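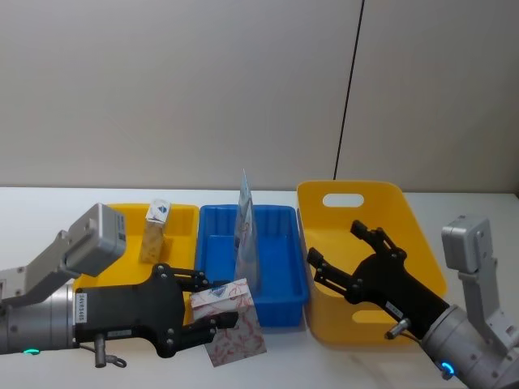 Figure 1. The three containers on the worktable, with a carton in the left tray and a pouch in the middle one.

3. Does sorting by container save any time?

The Plumell method says a household packs faster when each kind of package gets its own container. We doubted this from the start, and the test did little to change our minds.

We used a shallow yellow tray, a blue tray with ribbed walls and a deep yellow bin. Small cartons went in the first, pouches in the second, and the bin was kept for anything bulky. We ran 123 packing rounds in August in the Tidholm building. Of these, 7 were thrown out for timing errors.

Sorted rounds took a median of 90 seconds. Unsorted rounds took 100. That looks like a win for Plumell until you ask who set up the trays, and how long it took. The Trarnham handout leaves setup out of its totals, and so did we at first. With setup added, the gap was gone.

Pouches were the weak point. A tall one stands well above the rim of the blue tray, and we question whether a tray that low is the right shape for it. Cartons gave us less trouble, although a small one can still lean.

The color coding is also hard to defend. Two of the three containers are yellow, so color alone can't tell a packer where an item goes. The Nutsugah version adds printed labels. We did not test it, and we would want to see setup time counted before believing its results.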